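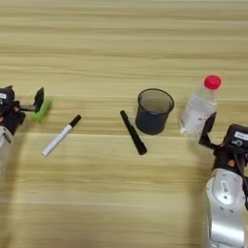
How long should you wait before you touch up a watercolor wash? Until the back of your hand feels no chill coming off the paper, and then go make a sandwich and wait some more.

I got that answer before I even had my coat off. I'd gone over to Furell to talk with the woman who has taught evening watercolor there for longer than I've been able to hold a brush, and she starts in the middle of things.

November, posted by the editor of the Vuminwood Sketch Letter

She asked me not to print her name ("they'll all want their money back"), so you'll have to put up with "she." We sat in her kitchen from three in the afternoon until it got too dark to see my own handwriting, and most of that time went to paper.

"People spend everything on paint," she told me. "Then they buy the pad by the checkout and wonder why the sky looks like a wet sock." Her advice was to turn that around completely: a few plain tubes and the best cotton paper you can stand to pay for. I confessed I'd been hoarding a good block for two years. She gave me a look. "Paper isn't cheese. It doesn't get better."

I asked how she got started, and it was in the drafting office at Stalteck, lettering drawings by hand — 177 sheets for one job, she says, and every one of them had the same valve on it. She painted at lunch to get the valve out of her head. The first thing she ever sold was a small view of the parking lot after rain, which still surprises her. "It was puddles, mostly. I didn't know how to do cars."
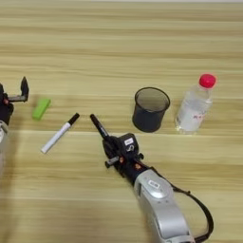 The puddles were also how she learned to leave things alone, and we came back to that more than once. She thinks most beginners ruin a painting in the last few minutes, when it's nearly there and they can't stop poking at it. In class she makes everyone stand up and walk to the window. "You come back and it's either fine or it isn't. If it isn't, you've got the other side of the sheet!"

Then I brought up Vondráček, the old paint box she swears by, and I lost her for a while. She bought it secondhand, the hinge has been replaced, and the pans inside aren't even the original ones anymore. She likes the mixing wells (deep enough for a proper puddle, she says, and she's right, I tried it). She keeps three blues in there and would give up two of them if she had to. I wanted to know which one would stay. "Depends on the weather," she said, and poured more tea.

She's been numbering her paintings on the back in pencil, and the latest is 1226. It's a gray barn with one very good shadow. I asked if she'd sell it and she said she hadn't finished looking at it yet.

The next evening course starts after the holidays. Bring your own paper, and please, the good stuff.

Vuminwood Sketch Letter | Contact the editor | Copyright Vuminwood Sketch Letter, all rights reserved | Back to top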